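Dodthorpe open day demo set: README

Last updated Sep 26, 2022

Hello, and thanks for downloading this! It's the little bundle I put together after our open day at the Dodthorpe workshop, mainly because so many visitors asked if they could have the cup demo to play with at home. I promised I'd tidy it up first. I have tidied most of it.

What's in it

There are 985 simulated episodes, all of the same job: a robot hand picks up a paper cup and drops it into a plastic tub. The episodes live in the folder called noka, after the simulator scene we built for the day. The folder called stunda has the replay script, and gashi has the settings file for the hand (start pose, finger speeds, that sort of thing). If you only want to watch, ignore gashi completely.

Each episode lasts up to 19 seconds. You get the joint positions, a view from in front of the table and a plain text note saying whether the cup ended up in the tub. I wrote the note by script and then checked 60 of them by eye, and I fixed two where the cup had landed on the rim and the script called it a success. There may be more like that, so please tell me if you spot one.

How the day went

We had the simulation on the big screen by the door and let people drive the hand with a glove. Children were far better at it than the grown-ups, me included! The most common mistake was closing the fingers too early and knocking the cup over, and I've kept those attempts in because they're useful (and quite funny to replay at double speed). In all, 72 episodes came from visitors. The rest I recorded myself back in April, over far too many cups of tea. Visitor episodes have a v at the start of the file name, and there's nothing in them about who was wearing the glove.

Getting it running

Unzip everything into one folder, open stunda and run replay with the episode number after it. The first load is slow, so give it a minute before you decide it's broken. If the window opens where you'd expect and the table looks like the one below, you're all set.

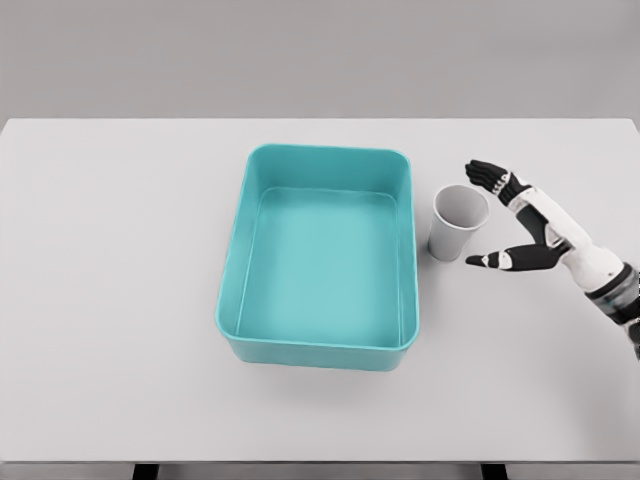

Front view from the noka scene: right hand open beside the paper cup, tub still empty.

Things I know are wrong

The cup is a bit too slippery compared with a real one, and I never found a friction value I liked. Fast visitor episodes sometimes skip a frame or two near the end. The replay script also grumbles about a missing sound file, which you can ignore.

Using it

Do what you like with it for teaching, clubs or messing about. If you put it in a talk, a mention of the Dodthorpe open day would be lovely. Bug reports go in the issues page, and please include the episode number!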